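Thread, as promised to the four people who asked how the Great Sock and Glove Reckoning is going.

I have lived in this flat for 5 years and in that time I've folded perhaps a dozen things on purpose. The rest went into a drawer and took their chances.

The drawer stopped shutting in September. I responded like an adult and bought a second drawer unit, a Flandudine, which arrived with 57 screws and a leaflet in which a smiling cartoon man does everything with one hand.

The second drawer no longer shuts either.

So: folding. I've been reading up. The Drendidus method (a blog, then a book, then apparently a way of life) says every small cloth item should be able to stand up on its own edge. If it flops, you fold it again. The book takes 664 pages to say this.
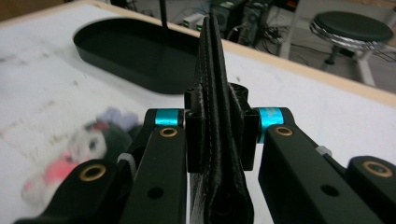 My main quarrel with the standing-up rule is dark fabric. Anything pale, you can see where the fold is meant to go. Anything black is a small void with opinions. What saves you is stitching: a pale line running along the folded edge, on black cloth with a bit of fuzz to it, and suddenly you can tell which way up the thing is and where its edge is. It even comes to a point at the top. I'd now like pale stitching on everything I own, including the cat.

Things I've learnt about fuzzy black cloth generally: it collects every crumb in the postcode. Brush it first, then fold it. I did it the other way round for an entire evening and had to undo the lot.

A word on surfaces. The book says to fold on "a calm, clear table". Mine has been scuffed since Dreltden delivered it and I've stopped scrubbing. Grey marks don't come off. Brownish marks come off if you lose your temper, and then you have a shiny patch, and the shiny patch is worse.

Current state of play: gloves done, hats done, scarves refusing to take part. A scarf will not stand up. The book covers scarves on one page and I'd say the author was tired by then.

Someone's asked about the Awan boxes. I have 3. They're fine. They're boxes. The lids are a bit tight and one smells of biscuits, which I'm choosing to see as a feature.

Socks tomorrow. I've counted the odd ones and I won't be sharing the figure.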